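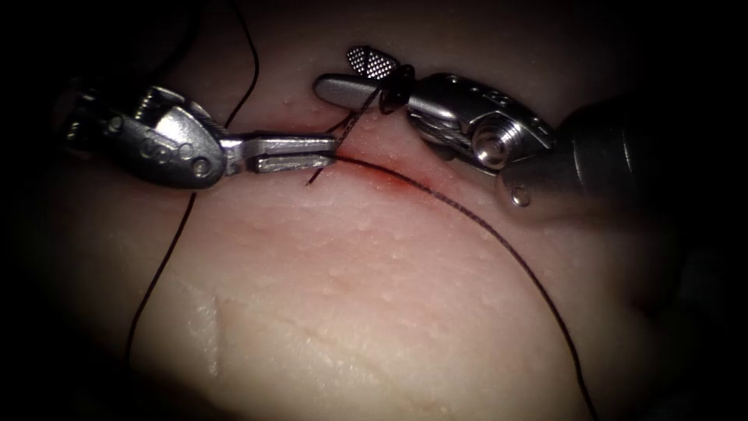
Practice pads and thread for a beginner - what do you all use?

Forum: Skills Bench > Suturing > Materials

ustau_knots
Posted November 13, 2021

Hello everyone, long-time reader and finally brave enough to start a thread. I've been practicing closures at my kitchen table since February and I have worn my first pad to shreds, so I'm shopping for the next one. I like the pale pink, slightly see-through kind with fine black thread, like the one at the top of the post, mostly because my eyes aren't what they were and I can follow black on pink without squinting. My question is whether to get the soft Tuveo pad again or spend more on the layered one from Vanisier. I only work on short incisions for now, and my trouble is that the edges tear when I pull the knot down.

matousek_fan
Welcome! Tearing is nearly always tension, and I say that with love, having ruined more pads than I'd care to admit. Take your bites a little farther from the edge and lay the knot down flat, then stop as soon as the edges touch. I'd stay with the Tuveo until that feels comfortable. A tougher pad lets you get away with pulling too hard and you carry the habit along with you.

threadbare1499
I have to disagree a bit with the above. The Tuveo is lovely for the first week and then every old needle hole turns into a rip, and a beginner ends up blaming her hands for what the pad is doing. The Vanisier has a mesh layer in it and holds a stitch much better. Mine has lasted me since the winter and I'm on it most evenings after supper.

matousek_fan
Fair enough on the old holes - I do cut a fresh line each time and turn the pad over when one side is full, so maybe I'm kinder to mine.

pinkpad_1715
Whichever you buy, watch where you're grabbing the thread. Jaws that close hard on fine thread will rough it up, and then it drags going through and tears things all by itself. Hold it near the tail, where you're going to trim anyway. Also, a dark cloth under the pad and one good lamp did more for me than any new pad.

ustau_knots
Oh, I am certainly guilty of grabbing it anywhere I can reach! I'll try the tail and the wider bites tonight on what's left of the old pad. Does anyone buy thread by the spool? It would save me a good deal of money.

threadbare1499
I do, for knots only. For closures I still like the kind with the needle already attached, a threaded eye leaves a bigger hole.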